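The Arm Over the Counter

A morning spent on the upkeep of one kitchen robot, cables and all

The first thing I learned at Weltetano is that you don't lean on the counter. I'd been in the test kitchen maybe a minute, coffee in hand, and I went to put my elbow down next to the stove the way you would in any kitchen, and got a very polite "please don't." The counter is the reference surface. Everything the arm knows about height it knows from that slab, and the slab sits on shims, and the shims (I was told this with real feeling) move.

I had come to Noststead to write about home robots in general. I ended up spending the whole visit on one of them, and mostly on how it gets looked after, because that was what was going on that morning and it was far more interesting than the talk I'd been promised. The arm had been moved from one bay to another the night before. A move means a full setup, start to finish, and they said I could watch if I stayed behind the tape.

So, the tape. There's a yellow line on the floor and you stand on your side of it whenever the drives are on. The stop button hangs on a cord near the fridge, and the first job of the day is to press it. Press it, check that the arm holds where it is without sagging, release, reset. Then again with the arm stretched out, which is when a tired brake shows itself. They do it 8 times in different poses and write each one down in a paper notebook with a greasy cover. I asked why paper. The answer was that the notebook has never needed an update.

After that comes the part everybody in the trade grumbles about: cables. I had pictured robot maintenance as gearboxes and grease, and there is some of that, but the gearboxes on this thing are sealed and mostly left alone. The cables are another story! Power and signals for the gripper have to get all the way down the arm to the business end, and every joint they pass wants to twist them, pinch them or tug them out of a connector. Too little slack and you pull a plug when the wrist turns over. Too much and you've got a loop that snags on the faucet, or on a pan handle, or on the arm itself.

The way they set slack in Noststead is wonderfully low-tech. With the drives off, one person takes the wrist and turns it by hand to the end of its travel while another watches the loops. Then the other way. Then the elbow, then both together. Wherever a loop goes tight, the tie gets snipped, the cable gets fed through a little, and a new tie goes on, snug enough to hold and loose enough to slide a fingernail under. It took four rounds before anyone was happy. There was a bin on the floor for snipped ties, and by late morning it had a nice drift in it.

The gripper gets its own session. Fingers off, screws cleaned, fingers back on, a drop of thread locker on each screw and a paint mark across the head so you can see at a glance if it has crept. Then they close it on a feeler gauge to check that the two sides meet square. Last July, they said, a finger worked itself a hair out of line, and for a week the arm kept dropping spoons and only spoons. People rewrote software over that. It was one screw.

Then they go down to the board, my favorite bit. Once the arm is hung and cabled and squared up, it has to be taught where the work is, and they do it with an ordinary cutting board. The tip comes down slowly toward the near edge, stops, comes down again, stops. At the very end somebody slides a strip of paper under the tip and feels for the drag, exactly the way my uncle used to set up a milling machine. The number gets saved, the arm goes up, and they start over at another spot. A counter that looks dead level to you and me can be out by enough to matter from one end to the other.

They like to do this with the kitchen dressed, toaster and paper towels and fruit and all. A clear counter tells you the tip is in the right place. A cluttered one tells you whether the cables are going to sweep the lemon off its plate on the way there.
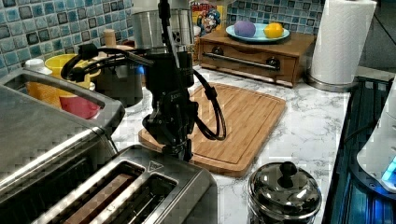 Slack is where the opinions start, and when an early version of this piece went up on our site, a reader signing as Achterberg wrote in to disagree with the whole approach. Loops hung in open air are fine on a test bench, went the comment, but in a house they'll collect steam and cooking grease until the jackets go stiff, and stiff cable cracks at the joints first. Achterberg would put the lot in a sleeve, clamp it at every link, and accept losing a few degrees of wrist travel.

I passed that along. The folks at Weltetano didn't argue about the grease at all. They wipe the jackets down at every service, and they've tried sleeves, including a nice woven one from Walov that they still keep in a drawer. Their trouble with it was that you can't see a nick through a sleeve, and on a machine that gets rehung as often as this one, they want to see the nicks. For a unit going into somebody's home they'd think again. Achterberg wrote back to say a clear sleeve would do it, and I gather one is on order.

By the afternoon they were running what they call the long loop, 808 moves with nothing in the gripper, out and back, up and over, wrist all the way around. You stand behind the tape and listen. Good moves sound the same every time, and after a while your ear picks out the one that doesn't: a little tick at the elbow, once per pass. Drives off, stop pressed, everybody over the line with flashlights. A tie tail had been left too long and was flicking the housing. Snip.

They started the loop again from zero, and I went off to find my coffee, which I had left on top of the fridge, well away from the counter.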